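Section 3: Making up the bed

3.1 Before you start

The Trovine double bed must be fully assembled and standing level before any bedding is placed on it. Allow 72 hours after unpacking the mattress before using it with a full set of covers. Keep the wardrobe doors closed while spreading large covers so that the fabric does not catch in the door track.

Caution: Do not place more than 200 kg on the slatted base, including bedding and anything stored on top.

3.2 Laying the bedspread

1. Clear the mattress completely. Move the comforter and pillow to a chair.
2. Fit the bottom sheet and tuck it in at all four corners.
3. Unfold the bedspread from the headboard end. On a bordered spread, the border goes to the foot and the sides.
4. Pull from the foot until the centre lies flat. Leave an even drop on both sides.
5. Return the pillow to the headboard. The comforter may be folded or left bunched against the headboard during the day.

3.3 Using a foot cloth

A patterned cloth laid across the lower half of the bed protects the bedspread from wear where folded items are set down. If the cloth has a central motif, line this up with the middle of the bed first and smooth outwards to the border. Stack folded knitwear on the cloth with the softest item on top.
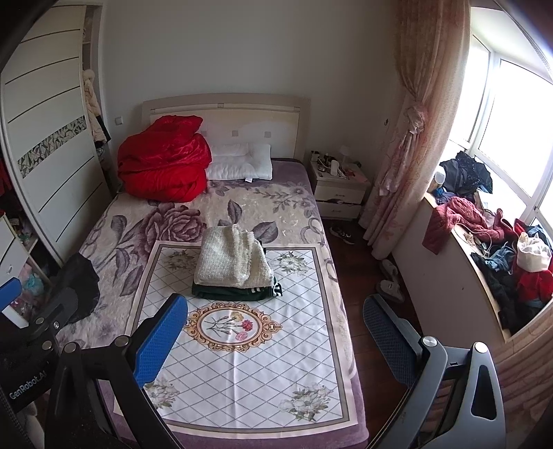

Zamfira Preda writes that on her bed the cloth crept towards the foot overnight, and that a strip of non-slip mesh cut 6 cm narrower than the cloth on each side stopped it. The mesh should lie flat, with no folds, and must be removed before washing.

Note: Satin slides on most woven fabrics. Keep satin comforters clear of the foot cloth.

3.4 Care

1. Shake out the bedspread once a week.
2. Remove clothing draped over the side of the bed before pulling the spread straight. Zips and buttons can snag the weave.
3. Wipe the headboard with a dry cloth. Do not spray cleaner directly on to inset tiles or the joints between them.
4. Check the base bolts every 3 months and tighten with the key supplied.

For replacement bolts and slats, see Section 6.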